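Display corner check — Fundton unit, plant shelf
Date: 20 Apr 2024
Form 208, replaces the February sheet

Shelf unit, yellow. Sides OK, no sharp edges found by hand. Pink board and blue board both sit flat — pass.
Fixings underneath: checked, tight. Pass.
Pots on top board: four, all back from the front edge. Pass.
Leaves past shelf edges: noted. Soft, artifical, no action.
Right half of blue board bare. Fine by me, but spread the load if more pots go up.
Pots on floor in front of base: two. Trip/kick risk, see comments.

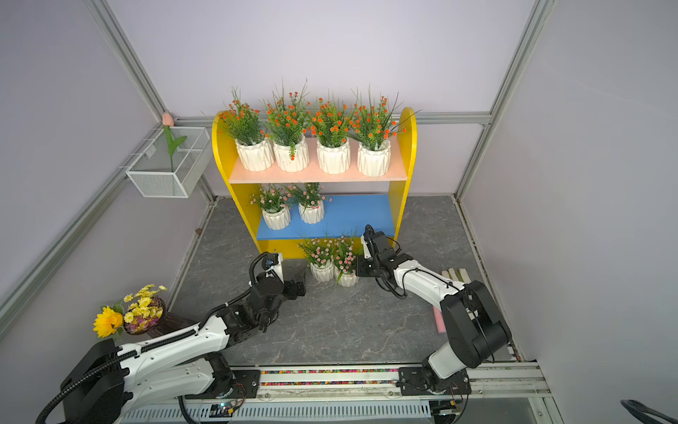
Ekua Asante
Inspections, Dosetti

Comments so far. Keep the floor pots tight to the base or put them up on the blue board, there's room. Wicker basket with the yellow daisies is OK on its stand. Orange one second from left on top hangs down in front of its pot — tuck it in, sleeves will catch it. Wall basket: pull test done, held. Dusting still not signed for, thats two sheets in a row.

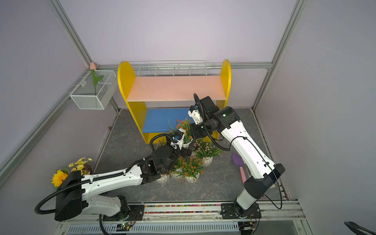 Wall and rail items next. Satish Khurana wants anything mounted above floor level on the same sheet from now on, so added. White wire rack along the back rail: push each end, record any play. Wall basket with the tulip gets its bracket looked at too, thin wire, easy to bend. No play in either when I tried them. Pass both.

To do:
Trailing stem — open
Floor pots — open
Dusting log — open, Satish
Recheck after the above, same form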